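The Kitchen Corner at Londorura - Gallery
20 November 2021

Welcome, and thank you for stopping by! For those who haven't visited the Londorura reading house, we're the long low building behind the Joreck bakery, and for most of our life we have been a place for books. In October we finally opened the kitchen corner, which is where children who are tired of sitting still can go and pretend to make lunch for an hour. I've been promising this page to the parents who helped us with gifts and hand-me-downs, and to the grandparents who live too far away to come by, so please forgive me if I go on a bit. The whole corner cost us $636, and a good part of that went on paint and hooks.

I had meant to put up a great many pictures. The old website had 3,078 of them, going back to the days of the yellow carpet, and when we moved everything over to the new pages I spent several evenings looking at toddlers who must be driving by now. In the end I decided that a gallery ought to begin small and grow, so this one begins with the table, and the stories of how things came to be in the corner go along with it.

First, the things themselves. Nearly everything was given to us. The Mkhize Street playgroup was closing its back room and sent over two boxes, very kindly packed in newspaper, and we had great fun on the floor unwrapping it all and arguing over what each piece was supposed to be. Children settle that question much faster than grown-ups do. A tray is a tray until somebody needs a roof, and then it's a roof for the rest of the morning.

Then there's the matter of real tools against toy ones. I was firmly on the side of toy ones when we started, and I have been talked around completely. A proper spatula has a good long handle and a bit of weight to it, and the little ones hold it with such seriousness - you would think they had a dining room full of customers waiting. We wash them with the tea things at closing and they go back in their cup for the next day.

We did have one or two purchases. The shelf came from the Tuvov catalog, item 641, and I mention the number only because three different families have asked me for it. It went up a little crooked and has stayed that way. The bowls slide gently toward the window and the children seem to think all shelves do this.

As for keeping it tidy, we have tried labels, we have tried a song, and we have tried asking nicely. The song did best. What has helped more than anything is giving the utensils a home of their own that a small person can see from across the room, in a nice bright color. The red cup does that job, and it was sitting at the back of a cupboard the whole time.
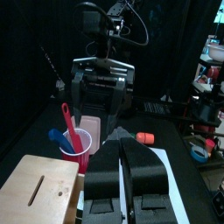
The blocks came along later, from a family moving away, and they drift in and out of the cooking as needed. I've been served a block on a plate and told it was toast, and I've been told off for not finishing it. Carrots are popular too, mostly for soup, and soup at Londorura can take all afternoon.

If you have a spare saucepan with a lid that fits, or any small aprons, we would be very glad of them. Leave them on the bench inside the front door, with your name on a slip of paper so we can thank you properly. More pictures will be added to this page as I get through them, and there are 19 waiting in the folder already.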